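Marking Halyards and Control Lines for Repeatable Settings
Ayanda Mathebula

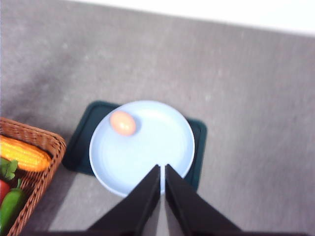 A setting you can't read is a setting you can't repeat. On a small keelboat the lines worth marking are the main halyard, jib halyard, outhaul, cunningham and backstay. Marking takes one windless hour at the dock with the sails up and the boat tied bow to the wind. Put everything you need in one place before stepping aboard. A rectangular tray like the dark green one in the photo will do, as it keeps needles and whipping twine from rolling into the bilge.

What you need

Waxed whipping twine in a color that contrasts with the line
Two sailmaker's needles
Fine permanent marker
Adhesive number strip
Sharp knife
Masking tape
Notebook

Step 1. Set the base position

Hoist the main until the horizontal wrinkles along the luff just disappear. Stop there. Do the same with the jib. Leave the cunningham slack and the backstay at its softest working position. Write these down as "base".

Step 2. Choose a reference point

Each line needs a fixed point to be read against. For halyards, use the aft face of the clutch. For the outhaul, use the end of the boom fitting. Don't use a block that swivels or a cleat on a sliding car.

Step 3. Tape first

Wrap a turn of masking tape around the line at the reference point. Ease the line fully, load it again, and check that the tape comes back to the same place with the same luff tension. New line will creep. Rajeshwari Mathew, who rigs the club boats at Trenia, leaves tape on new halyards for 26 sailing hours before she sews anything.

Step 4. Sew the mark

Take the load off. Pass the needle through the cover only, then wrap tightly for the width of the tape. Finish with a stitch back through the cover at each end. Trim the tails to 2 mm. Marker ink alone fades and will be hard to find by the end of the season.

Step 5. Fix the scale

Clean the deck or spar with alcohol and let it dry. Stick the number strip beside the line, with zero forward. A 105 mm strip covers the full range on most halyards. The backstay may need longer.

Step 6. Record

Note wind, sea state and the number on each strip after every race. Recheck the base marks whenever a halyard is replaced or a sail comes back from recutting.

Last updated 27th September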